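Okay so I spent most of October writing my great-aunt's obituary and I have thoughts. Thread, I guess?

She was 80. I got the job because I "do words," meaning I once edited a newsletter. My cousins were very nice about it and then sent me eleven emails each.

Gray fabric and the white basket, from this week at home. 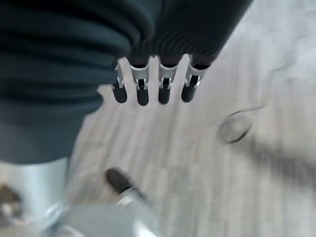
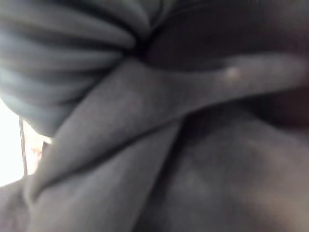
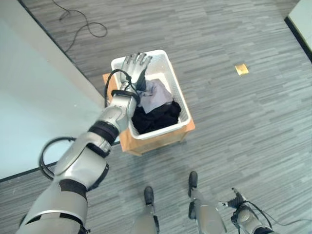

First thing: the paper charges by the line! I had no clue. My first draft was over 2000 words (I know, I know) and the lady at the desk very kindly asked if I had seen what the other ones looked like.

Got it down to 501. Then my uncle called and said I'd left out Altenach, where she was born, and the dairy, and the bowling league. So back up it went.

Dates are the hard part. Everyone in the family was sure of her wedding year and we had three different years. The church secretary looked it up while I was on the phone and it was a fourth one.

Also names. Do you put the ex-husband in? We did. They stayed friends and he drove her to her eye appointments for ages, so it would've been weird to skip him. He's listed after the sisters, just his name, no label.

Her job took me two evenings. She was at Skultex for most of her working life, first on the sewing floor and then in payroll, and I wanted to get the title right. Found it on the back of a retirement plaque, under a lot of tape.

A friend from church, Sewwandi Uddin, gave me the best line in the whole thing. She said my aunt never once let a casserole dish go home empty. I put it in word for word and cut a whole paragraph about her hobbies to make room.

Survivors list: 71 people if you count the great-greats by name, and my mother wanted them by name. We settled on children and grandchildren and then "many more who called her Nan." Mom is still a little sore about it.

One mistake got through. I had the dog down as Kalis, but Kalis was the old dog, and the one she left behind is Eren. My niece caught it at breakfast on the day it ran. The funeral home fixed the online one within the hour, the paper one is what it is.

If you have an older relative, ask them for the boring stuff now. Middle names, which school, what year they moved. I had great stories coming out of my ears and no idea when she finished high school.

Anyway, the clipping is on my fridge. I'm making copies for the cousins this weekend, so if you're family and want one, send me your address (your real one, Danny).

Filed under: Family, Remembrance, Writing
Last updated November 16, 2022

More from this author
Getting old funeral cards out of a sticky album
What we sang at the service
Thank-you notes, how late is too late
Nan's rhubarb bars, as close as I can get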